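Inside the Truretti: a bedside speaker with a separate clock board

September
By Babita Pal
4 min read
Print | E-mail

Soledad Cáceres leads hardware at Gultness, which released the Truretti bedside speaker earlier this year. We spoke by phone at 4 pm her time, and most of the call was spent on the clock.

"The clock runs on its own board," she said. "If the Bluetooth side locks up or reboots, the alarm still sounds." The alarm tone is stored on that board and plays through a small piezo element. A coin cell holds the time and both alarm settings through a power failure.

Display

The first prototype used a white backlight. Testers found it too bright at its lowest setting, so the production unit has an amber segment display with 2 dimming ranges, day and night. The changeover follows a light sensor on the top panel or a fixed schedule.

"The sensor was reading its own display for a while," Cáceres said. "We moved it back and changed the colour of the plastic over it."

Battery and charging

Gultness logged 1,714 charge cycles on the pre-production battery packs. Cáceres would not give a capacity figure for the end of that run - she said it was inside the supplier's limit. The rear USB port charges a phone at full rate only when the speaker is on mains power. On battery, the port is switched off by default.

The unit weighs 217 grams without its adapter.

Placement

Bass response changes with the surface under the speaker. The app has presets for a shelf, a night table and a kitchen counter, and the counter preset cuts the low end the most.

"Stone gives you a reflection you have to allow for," she said. "Put it near a back wall as well and voices get muddy."
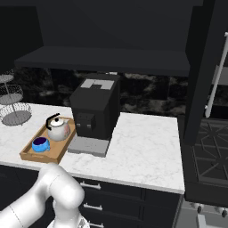 What comes next

A firmware update will add a gradual alarm volume. A larger model, the Bittencourt, is in design with a second driver and the same clock board. Cáceres gave no price or release month for it.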